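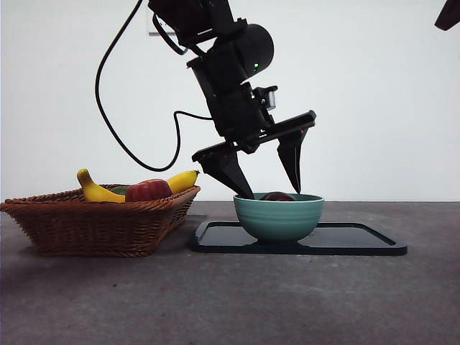
旅游统计里的“到访人次”和“过夜人次”到底怎么区分,小镇该报哪个

我在一个湖边小镇的旅游服务中心上班,镇子叫吉夫贝里(Givberg),常住人口1636人,夏天会热闹一些。今年一月县里发了一份表,要求各镇报上一年度的游客数据,准备汇总以后对外公布。表上有三栏:到访人次、过夜人次、国际游客人次。往年这份表由前任同事填,他退休了,只留下一个电子表格,每一栏都是一个总数,没有写是怎么算出来的。

我手上现有的资料如下:
镇上旅馆和民宿每月交来的住宿登记汇总,其中有两家小民宿经常漏交;
码头游船公司Fletov的售票数,分成人和儿童,不分国籍;
服务中心门口的自动计数器,进一次记一次,出一次也记一次;
停车场的收费记录,只有车辆数,没有人数;
夏季音乐节的门票数,三天通票和单日票混在一起。

我的疑问主要有这么几个。

第一,到访人次能不能把游船票、计数器和住宿人数直接加起来?我试着加了一下,得出来的数字比前任报的还要高,我觉得不太对,可是又说不清哪里不对。

第二,一家四口住三晚,过夜人次是4还是12?旅馆交来的表有的写“客人数”,有的写“房晚数”,口径不统一。

第三,坐游船从对岸过来,上岸逛两个小时就走的人,算不算游客?镇长希望算进去,他说外地邮轮靠港的乘客在别处都是算的。

第四,如果今年的算法和前任不一样,数字可能会下降,镇里要开会公布,这个怎么交代?

表格要在月底前交,时间还有一点。有做过类似工作的人请指点一下,最好说得具体些。我不是学统计的。

补充:有人私信问停车场的情况。停车场有60个车位,旺季全天基本停满,本地居民有月卡,月卡车辆在系统里可以筛出来。旅游大巴另外停在教堂后面的空地,那边不收费,也没有记录。

Trygve Hägglund

我在另一个县做过几年旅游统计汇总,各镇报上来的表我都要看,你说的问题基本每个镇都有。下面按你的顺序回答。各地的填表说明可能有出入,先找县里要一份书面的填报说明,没有的话发邮件问,让对方书面答复,以后换了人也有依据。

关于相加。不能直接加。同一个人上午坐游船,中午进服务中心问路,晚上住旅馆,在你的三份资料里各出现一次,计数器里还会出现两次。加出来的是“各项服务的使用次数”,跟到访人次是两回事。比较稳妥的做法是把到访的人分成两块:过夜的和当天来回的。过夜的用住宿登记,当天来回的另外估算,两块之间没有重叠,这样才可以相加。

关于过夜。通常有两个指标,一个是住宿游客人数(有的地方叫到店人次),一个是过夜数(人晚)。一家四口住三晚,前者是4,后者是12。你的表上写“过夜人次”,字面上两种理解都说得通,所以一定要问清楚。我见过同一个县里一半的镇报人数,另一半报人晚,汇总出来的数字没有任何用处。

旅馆交来的“房晚数”是第三种东西,一间房卖出一晚算一个房晚,不管里面住几个人。要换算成人晚,得乘以平均每间房的入住人数。这个平均数可以从写得完整的旅馆那里算,最好按月份分开,夏天家庭客多,冬天一个人出差的多,用全年一个平均数会有偏差。换算过的数字在备注里写明是推算的。

漏交的两家,先打电话去要。确实要不到,再按房间数相近的同类民宿的入住率去补,同样写备注。不要填零。填零等于说那个月没有人住,第二年他们正常交表,你的增长率就会莫名其妙地高出一截。

关于上岸两小时的人。国际上通行的分法是,离开自己的日常生活环境、目的不是受当地雇用、停留不到一年的,都算访客。其中过夜的叫游客,不过夜的叫一日游访客。邮轮乘客如果晚上睡在船上,一般归在不过夜那一类,有些地方发布总数的时候会把航空入境和邮轮入境放在一起说,但细表里是分开的。镇长说别处都算,没有说错,问题在于算在哪一栏。

你们的情况还多一层:对岸的人是不是离开了日常生活环境。如果对岸居民每周坐船过来买菜、看牙医、上班,这些人不应该算。Fletov如果卖月票或者通勤票,把这部分剔掉,剩下的往返票可以作为一日游的基础。单程票要小心,来回各买一张单程的人会被算成两个。

关于计数器。进出各记一次,先除以二。然后再减掉工作人员、送货的、来借厕所的本地人。减多少只能抽样,挑几天,站在门口用纸笔记两个小时,记下进来的人里有多少是外地来的。旺季淡季各做几次。这个数不要并入到访人次,拿来看月份之间的变化就行,对比哪个月忙哪个月闲,计数器还是很好用的。

关于停车场。月卡车辆筛掉以后,剩下的车乘以平均每车人数,可以作为自驾一日游的估算。平均每车人数同样靠抽样。注意把住旅馆又把车停在收费停车场的人减掉,问一下几家旅馆自己有没有车位,没有车位的那几家,客人多半停在你们那里。大巴没有记录就从今年开始记,登记日期、车牌所属地区和大概人数,一张纸就够。去年的可以问旅行社,跑你们那条线的公司不会多。

音乐节的票。三天通票算一个人,单日票有可能是同一个人买了两天。没有办法完全去重,看线上购票的记录,按购票邮箱合并一下,能去掉大部分重复。住在镇上旅馆的观众已经在过夜里了,不能再加一次。如果音乐节没有做过观众来源调查,我建议干脆不单独加,在备注里写一句票数供参考。

关于数字下降。这个最常见的处理是两套口径并列一年。用前任的办法算一个(如果能倒推出来),用新办法算一个,两个都列出来,注明从本年度起采用新口径,与以往年份不可直接比较。如果有时间,用新办法把前一年也重算一遍,这样至少有一个可比的基数。公布的时候先讲口径变更,再讲数字,顺序不要反过来,否则记者只会写下降了多少。

最后一个建议,做一份两页纸的说明,写清每一栏的来源、换算办法、抽样日期、缺哪些数据。跟表格放在同一个文件夹里。

Agnes Söderlund

楼上讲得比较全,我补充国际游客这一栏,你的提问里没有展开,但这一栏最容易出错。

我自己经营一家小客栈,叫Agudelo,5间房,每个月也要给镇里交表。从填表的这一头讲,我们登记的是证件上的国籍,可是统计想要的一般是常住地。一个外国籍的人在本国住了二十年,暑假带孩子来湖边玩,按常住地算是国内游客,按国籍算就成了国际游客。反过来,在国外定居的本国人回来度假,按常住地应该算国际。我们这一带第二种人很多,每年七月都来。

如果你们的登记表上只有国籍一栏,建议加一栏“常住国家”,客人填起来也不麻烦。去年的数据已经没有办法补了,就按国籍报,写明是按国籍。

游船那边不分国籍,不要拿旅馆的比例去套。我们这里试过,旅馆的外国客人比例高,坐船的大部分是附近来的家庭,一套就高出许多。没有数据的部分就空着,写“无数据”。县里要是退回来,再跟他们商量。

另外讲一下为什么小民宿会漏交。表格太长,而且每年换格式。我们镇后来改成每月只填四个数:可售房间、售出房晚、入住人数、人晚数,再加一个国际客人的人数。(我数了一下是五个,反正一行就填完。)改了之后基本没有人漏。有一家店用的是叫Fuson的订房系统,里面可以直接导出月报,你可以问问你们镇的店都用什么系统,也许能省事。有的店主担心交上去的数会被拿去查税,开会的时候跟他们讲清楚单店数据不公开,只公布合计。镇上如果某一类住宿只有一两家,合计等于公开了单店,这种情况要合并到别的类里去。

还有房车营地,你没有提到有没有。有的话别忘了,营地的人也是过夜的,他们通常不归旅馆那张表管。

提问人回复

谢谢两位。已经给县里写了邮件,答复说“过夜人次”指的是人晚,到访人次可以含一日游,但要分开注明。那我之前的理解就错了,前任报的应该也是人数。

Fletov有通勤票,他们答应下周把票种明细发给我。房车营地有一个,在镇外,归另一个部门管,我去问过,他们一年的登记本上最多的一个月也就600人晚,已经拿到复印件,字有点难认。

两家民宿有一家补交了。另一家还在打电话。

Trygve Hägglund

营地登记本如果是手写的,注意看他们是按帐篷记还是按人记。很多营地按营位收费,登记本上写的“2”可能是两顶帐篷。打电话确认一下再录入。

前任报的如果是人数,倒推就简单了,用你们现在的住宿登记把人数也算出来,跟他的数对一下,差得不多就说明猜对了,可以直接写进口径说明里。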